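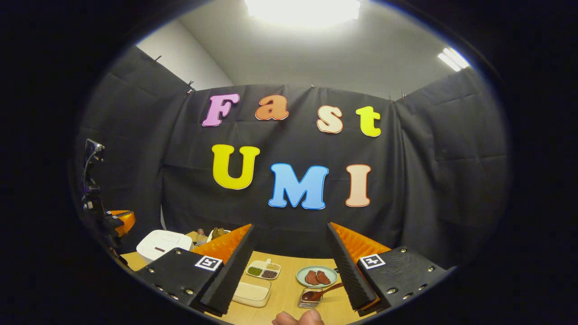
Henrike Kohlhase
Investigadora em aprendizagem por demonstração, grupo Pimholm
2 de junho de 2019

Galeria: ensinar tarefas de cozinha com a garra na mão

No projeto Flivero estudamos uma pergunta bastante simples: quanto pode um braço robótico aprender de uma pessoa que nunca o tocou? O operador segura uma garra com câmara e faz a tarefa com a própria mão. Gravamos as imagens e a abertura dos dedos, e desses dados treinamos depois a política de controlo.

Para a série de cozinha gravámos 500 demonstrações. Com as primeiras 100 o modelo já encontrava os objetos, mas fechava os dedos cedo demais. Com a série completa este erro ficou raro nos nossos ensaios, embora os recipientes pequenos continuem difíceis. O meu colega Mwangi Mugo prepara agora uma comparação com 1.000 demonstrações, que esperamos terminar em novembro.

Na primeira fotografia, a mesa vista pela câmara da garra: um prato verde-claro com dois pedaços de carne, um pratinho de molho com colher de madeira e um recipiente branco com três divisões. Os marcadores quadrados junto aos dedos servem para calcular a abertura em cada instante – sem eles teríamos de confiar só no aspeto dos dedos.

A segunda fotografia pertence ao tema das tarefas com duas garras. A dificuldade principal é a sincronização: um atraso pequeno entre as duas gravações é suficiente para o modelo aprender um movimento errado. Minttu Kallio escreveu o programa que alinha os tempos.
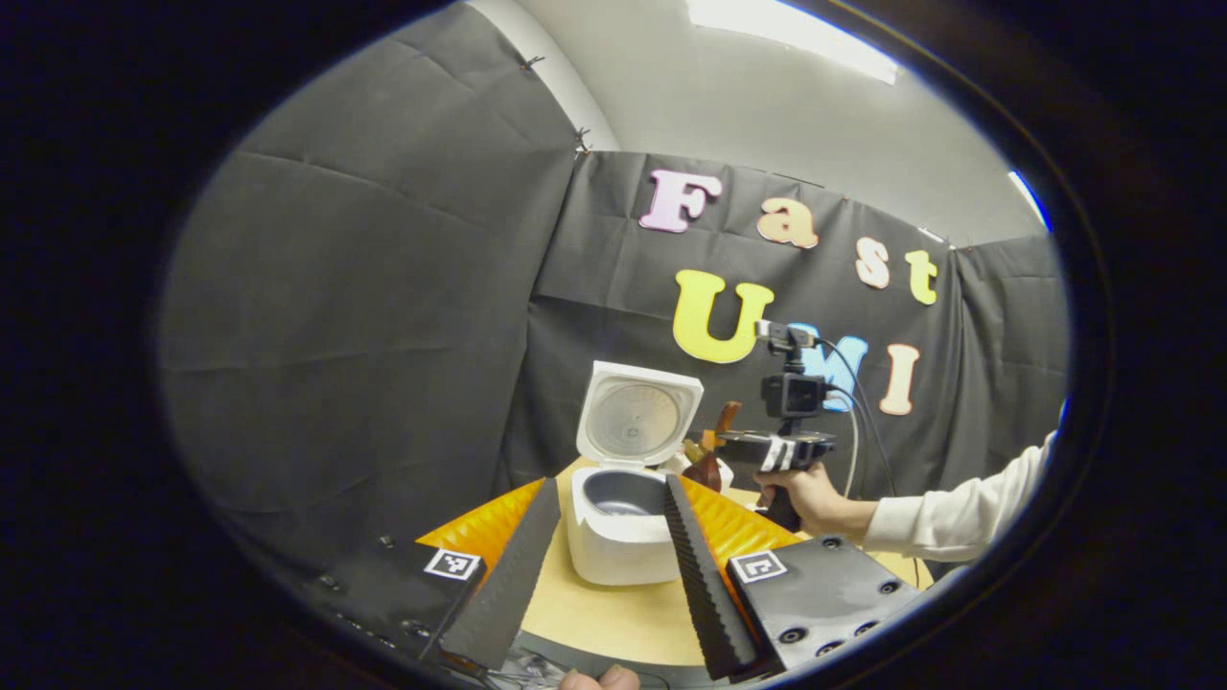 Panela de arroz com a tampa aberta, entre os dedos de uma garra; à direita, a segunda garra, segurada pelo punho.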